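The Long Way to Brovham

The drama series "Brovham" came to viewers in May without much noise. There was no large poster campaign, and the first episode was shown at an hour when most families are already washing the dishes. By the end of the summer it had been sold to 16 countries, and its creator, Rezaul Bhuiyan, had become a person whom other producers telephone for advice. He finds this strange. For most of his career he was the one who made the calls.

"Brovham" tells the story of a ferry town that loses its ferry. The company Plesulell, which has run the boats for three generations, announces in the opening minutes that the line will close before winter. What follows is eight episodes about the people who stay. There is a ticket clerk named Miah, who has kept a second set of account books at home, and there is the new harbor inspector who slowly understands why. A body is found, but only in the fourth episode, and many viewers have said that by then they had forgotten to expect one.

I met Bhuiyan in the production office of Zedadum, the small company he started with two friends from film school. It is on the upper floor of an old printing house. The stairs are steep and he apologized for them before I had reached the top. He made tea in a very small kitchen, and he talked for a long time about ferries before I could ask my first question.

A childhood of timetables

Bhuiyan grew up near a river crossing, and his uncle worked in the engine room of one of the boats. As a boy he learned the timetable by heart. He says he can still repeat it, and he did repeat it for me, with the winter changes included. When the crossing was replaced by a bridge, the adults in the family spoke of it as progress, but his uncle did not find steady work again. This memory stayed with him through his first jobs in television, which were mostly on hospital dramas and one very long-running courtroom series.

He wrote the first version of "Brovham" as a film of 90 minutes. It was sent to several producers and was refused by all of them, usually with kind words. One of them wrote that the story had no center. Bhuiyan was angry for a week and then began to think that this producer was right. The story did not have one center because it was about a town, and a town needs more time than a film can give.

"I had cut everybody down to one scene each," he told me. "The baker had one scene. The priest had one scene. They came in, they said something sad, they left. It was like a bus station."

He began again, and the second version grew to more than 300 pages. His partners at Zedadum read it over a single weekend and came back with a list of complaints, but also with the decision to make it.

The clerk and her books

The center of the finished series is Miah, and much of the praise has gone to the way this character is written. She is 61 years old, which is not the usual age for the lead in a crime drama, and she is neither a victim nor a detective. She is a careful woman who has noticed that the numbers of her company do not agree with the numbers of passengers she sees each morning with her own eyes. She writes both down. For years she does nothing with this knowledge, and the series is patient enough to ask why.

Some broadcasters wanted her to be younger. Bhuiyan says there were three meetings on this matter, and in the last of them he was offered more money if he would agree. He did not, and one of the possible partners left the project. The budget was reduced, and two planned storm sequences became one.

It is good that it is only one. The storm arrives in the sixth episode and it lasts almost the whole length of it. Most of the scenes take place inside the waiting room of the terminal, where eleven people are kept together by the weather. We hear the sea much more than we see it. The sound was recorded over many nights at a real harbor, and the team used so many layers of it that the older computers in the editing room could not play the episode without stopping. Part of the autumn was spent on replacing them, one after another, while the picture editors worked at night on whatever machine was free.

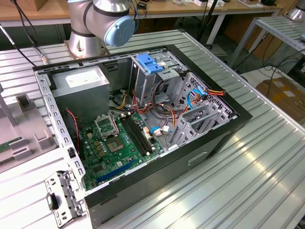
Building a town that does not exist

There is no Brovham on any map. The production used four different places and joined them together so well that people now write to Zedadum to ask where they can book a room. The harbor is in one place, the main street in another, and the hill with the church is more than two hours away by car from both of them. When Miah walks home from work, which she does in every episode, she crosses all of these places in under a minute.

To keep the geography clear, the design team made a large map of the imaginary town and hung it in the corridor. Each house had an owner, even the houses that are never entered. Directors who joined later were asked to study it before they read their scripts. One of them placed a character at a window from which, according to the map, the harbor could not be seen, and the scene was moved to the next house. I thought this was excessive when I heard it. Then I watched the series again and understood that I could have found my way around the town alone.

The colors are also handled with care. In the first two episodes the yellow of the Plesulell uniforms is everywhere: on the street, in the café, on the washing lines behind the houses. It disappears little by little as the workers lose their positions. By the last episode only Miah still wears it, and it has become paler. I did not notice the change on first viewing, but I felt that the town was getting colder, and I had believed it was only the season.

Slow, and proud of it

Not every review was kind. Some critics found the early episodes too slow, and it must be said that the second episode asks a lot from its audience. There is a conversation about the price of diesel which continues for seven minutes. There is a funeral for a man we have never met. The series explains very little, and a viewer who looks at the telephone during the dinner scene will miss the only mention of the inspector's brother, who becomes important later.

Bhuiyan is calm about this. He believes the audience has been trained by fast series to expect an answer every ten minutes, and that it can be trained again. The viewing numbers give him some support. The audience was small in the first week and grew in each of the following ones — a pattern that has become rare, because most series lose a part of their public after the opening. People recommended it to their parents, and in many cases the parents recommended it to the neighbors.

Music has helped too. The score uses an accordion, a low brass section and very little else. The main theme is played complete only once, over the closing titles of the last episode. Before this we hear pieces of it: whistled by a mechanic, or badly practiced by a child in the apartment above Miah's. The child was played by a real beginner, and the mistakes are her own.

What the buyers want

The international success has changed the daily life of Zedadum. The company had five employees when the filming started, and it now rents the second half of the floor. Offers arrive for remakes. One foreign company would like to move the story to an airport, and another one asked if the ferry could perhaps be a train. Bhuiyan answers each of these letters himself, and he says he is not against the airport.

He is more careful about the dubbing. In the original, the people of the harbor and the people of the hill speak in different ways, and a large part of the humor depends on it. For each country he asked the translators to find two ways of speaking that carry the same small distance between neighbors. In some languages this was easy. In others the work took longer than the editing of the episode itself, and for one territory he finally accepted subtitles only.

A second season is confirmed, and the writing room has been open since the end of the summer. It will begin one year after the last ferry. The terminal has been sold, the inspector has been sent to another district, and a hotel group is measuring the beach. Miah will return. Her books will also return, although they are not any more in her kitchen drawer, and Bhuiyan would not tell me who has them.

Before I left he showed me the corridor with the map. It had been changed for the new season. The ferry line, which used to be a thick blue stroke from the pier to the edge of the paper, was painted over in white, but the blue was still visible under it. He asked the designers to leave it so. Then he walked with me to the stairs, apologized for them again, and went back in to answer the telephone.

"Brovham" is available with all eight episodes. The second season is expected to start filming next May.

Published October 15, 2025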